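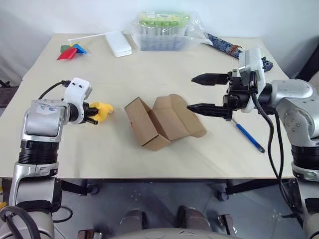 Notebook > Lab diary > June

Bartosz's new number went up on the wall this morning. 895 packing episodes in the training set, and the policy that learned from all of them is supposed to beat the one that got only 225 picked by hand. Maybe. He ran 30 trials of each, on one table, with one kind of box, and he reset the box himself every time. I asked if he knew which policy was running when he did the resets. He did.

So I don't believe it yet – I don't disbelieve it either. Lucyna says the gap is too big to be luck. She said the same about the Flusberg result, and that one went away as soon as Yoshinori turned the box a little.

What I want is a blind rerun, with Wyn doing the resets from a shuffled list, and clutter neither policy has trained on. Bartosz thinks this is fussy. He agreed to it by four o'clock, a bit sourly.

Still have to write to Barbara about the slides.

Print this entry | E-mail this entry
Filed under: two-arm work, doubts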